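2018年9月23日　工作记录

接着整理 Tultov 充值地址的归集问题。上次留下的疑点是：平台对客户显示的“独立钱包”到底有没有独立的链上余额。现在基本能下结论，没有。客户充值后，资金在一到两个区块内转入同一个中转地址，单笔不留余数，手续费由另一个固定地址代付。前端页面上的“账户净值”来自数据库字段，和链上没有任何对应关系。

数据范围：受害人提交的转账哈希，去重后3,126条。其中有效的按以下口径筛：确认数足够，接收方出现在 Tultov 或 Hikalcombe 的充值页截图里，金额与银行流水能对上。哈希填错、少位数、把区块号当哈希填的，单独放一张表，先不删，后面要回头问本人。

Hikalcombe 的情况比预想的简单。页面模板与 Tultov 相同，客服脚本里连错别字都一样（“提现审合”）。注册主体写的是 Dankwa，登记地址是代理地址，没有查到任何金融牌照。Dankwa 在条款第七节自称“技术服务商”，不承担兑付义务，但收款说明里又要求客户把验证费打到它名下的账户。两处矛盾，已截图存档，条款页另存了一份带时间戳的全文。

所谓“提现”流程，按投诉材料归纳如下：
一、客户申请提现，系统显示“处理中”。
二、客服电话通知需缴“流动性保证金”，起步3,000欧元。
三、缴纳后改称税务冻结，再要一笔。
四、客户拒付，账号登录失效，电话不再接通。
有少数人在第一步之前成功提过50欧元，时间都在首次大额充值之前。这笔小额退款的来源地址与中转地址同源，也就是拿别的客户的钱付的。 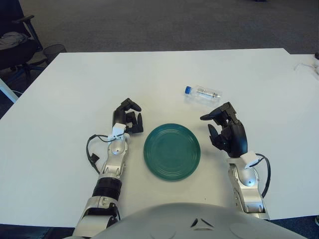
聚类脚本改了两处。其一，共同输入启发式对混币交易误判严重，现在遇到等额多输出的交易直接跳过，标记为“不可归并”。其二，找零地址的判断原来只看是否首次出现，改成同时看地址类型是否与输入一致。改完重跑，原先那个过大的簇拆开了，中转地址仍在主簇里，结论不受影响。旧结果保留在上一级目录，不要覆盖。

还有一个没解决的问题：中转地址之后第三跳进入一个疑似交易所热钱包的地址。公开标签里写的是 Tanton，但标签来源只有一个论坛帖子，不能作为依据。Pilar Huenchumán 认为可以用出入金的时间分布去比对，热钱包应当全天有进出，私人钱包会有明显的空档。我拉了四月份的数据画图，空档存在但不长，说服力一般。报告里暂时写“归属未确认”，不写 Tanton 的名字。向 Tanton 合规部门的询问函已拟好，只列地址和哈希，不附受害人信息。

关于金额换算：一律按交易确认时刻的价格折成欧元，不用受害人自己填的数。自填数多数是平台页面上的数，含虚增“收益”，不能进损失合计。银行转账购币的，以银行流水为准，购币平台收取的手续费单列一栏，算不算损失由律师那边定，我们不做判断。

另外，有几份材料提到“追款公司”主动来电，声称已锁定资金，先收1,000欧元服务费。来电者能准确说出受害人的充值日期和金额，说明名单已外泄，或者就是同一批人。其中一份材料附了收款地址，查了一下，两跳之后进入上面那个主簇。样本只有一个，先记着。给受害人的提示信里要加一段：不要向来电者付款，不要安装远程控制软件，不要提供助记词，通话时间和号码记下来发给我们。

数据存放：原始哈希表只读，清洗后的表带版本号，截图按域名分目录，文件名里不要出现受害人姓名。上次有两份银行流水放进了公用目录，已移走，访问记录也查过，没有外部下载。

待办：
补齐 Hikalcombe 域名的历史解析记录，看与 Tultov 有没有共用服务器的时段。
代付手续费的那个地址，往前追到首次入金。
错误哈希表逐条联系本人，先处理金额大的。
询问函发出后登记收件回执。
脚本里等额输出的阈值现在是写死的，改成参数，并补一个测试用例。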